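Kumitmont Meal Pledges: read me first

Last touched 2021-10-07 by Merike Koppel, who would like it noted that she asked for a shorter file.

Contents of this release

The main table holds 1,913 pledges made through the Kumitmont app, where a person in one town pays for a hot meal and a kitchen in another town cooks it. One row is one pledge. A pledge can cover several meals, so please stop adding up the rows and announcing the total as dinners served. We have had that conversation.

There are 3 files:

pledges.csv -- the main table
kitchens.csv -- one line per kitchen, joined on kitchen_id
notes.txt -- free text from donors, lightly cleaned and occasionally moving

Columns in pledges.csv

pledge_id: a string. It looks like a number and your spreadsheet will treat it as one, eating the leading zeros on the way.
kitchen_id: see above regarding zeros.
meals: whole number, never blank.
amount: what the donor paid, in the donor's currency.
currency: three letters. Before June this column was optional, and donors took us at our word.
status: open, cooked, delivered or returned.
returned_reason: filled in by whichever driver had a free hand. Spelling is original.

Status deserves a warning. "Delivered" means the driver tapped the button. Most drivers tap at the door. One of the early routes tapped everything at the start of the shift, to get it over with, and those rows are flagged in the column early_tap.

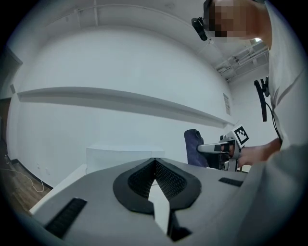

Dates are stored in the kitchen's local time, with no offset. Gwenllian Lloyd argued for UTC at the time and was outvoted. She has been very gracious, and mentions it only when someone opens the file.

What we removed

Donor names, phone numbers and street addresses are gone. Recipients were never in the table to begin with; the kitchens keep those lists themselves and we like it that way. In notes.txt we took out anything that could identify a person, which cost us several good recipes signed by somebody's grandmother.

Known problems

The Perent import ran twice. Duplicates were dropped by pledge_id, but a donor who gave the same sum to the same kitchen on the same day may still be one generous person or one impatient one.

Umum closed 2 of its kitchens and reopened them under new ids. Treat them as new, or merge them yourself and tell us how it went.

There are 19 rows with a negative amount. These are refunds. The donors were not charging us to feed people.

Using it

Fine for teaching, route planning and looking at how giving moves through a week. Please don't use it to rank kitchens against each other. A small kitchen with a broken van looks terrible in this table and may be doing the best cooking of the lot.

The loading script lives in the tools folder and expects the Nwosu date parser, older version. The newer one is faster and reads our day column as the month.

Corrections go to Merike. Questions about time zones go to Gwenllian, who has been waiting.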